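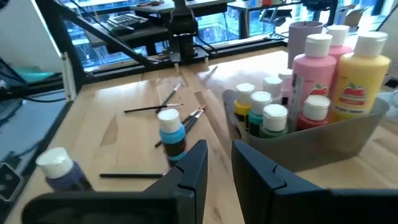 Craft paints in the caddy, brushes out on the butcher block.

Keeping Craft Paints and Brushes in Good Shape

Posted March 16, 2021

I spent a good part of January sorting out my paint corner and I loved every minute of it! These are the habits that have stuck.

Give the paints one home with a handle or an open top. A plastic caddy beats a drawer for me, since I can lift the whole lot onto the table and put it away again before supper. Big bottles go at the back, little ones in front. If your caddy has sloped sides, the small bottles lean a bit, so pack them snugly.

Check the caps every time. Flip caps look shut when they aren't quite – press until you hear the click. If dried paint is building up around the spout, hold the cap under warm water, then poke the hole clear with a toothpick. A wipe with an old sock keeps it from coming back.

Shake before you squeeze. Paint that has been sitting a while separates, and the first squirt comes out watery. I knock the bottle gently on my palm, give it a good shake, and try a drop on scrap paper.

Only take out the colors you need. I used to line up everything I owned (so cheerful!) and then spend 20 minutes putting it all back.

Now for the brushes, my favorite part. Rinse them as soon as you switch colors, and don't leave them standing on their bristles in the jar. Once the tip bends it's a job to get it straight again. I wash mine with a bar of plain Benell soap from the hardware store in Kaltness, swirling the bristles in my palm until the suds come up white.
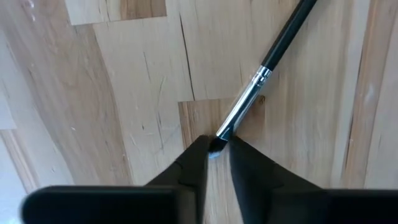
Pay special attention to the spot where the bristles go into the metal. Paint creeps up in there and hardens, and that's what makes a good brush splay out. Work the soap in with your thumbnail, rinse with the tip pointing down, and squeeze it dry in a rag. Then shape the tip with your fingers and lay the brush flat overnight. Stand it up wet and the water runs down into the handle and loosens the glue.

For a brush that has already gone stiff, try a soak in rubbing alcohol. Give it 5 minutes, comb it through with an old toothbrush, and wash as usual. It doesn't save every brush, but I've rescued some real favorites this way.

Drips on a bare wood table come up best while they're wet, with a damp cloth going along the grain. If one has dried, lift it with an old plastic card – never a knife – and rub in a little Kudance table oil afterward.

Next time I'll get to labeling the lids, which I'm excited about already. I've got a sheet of 75 dot stickers waiting!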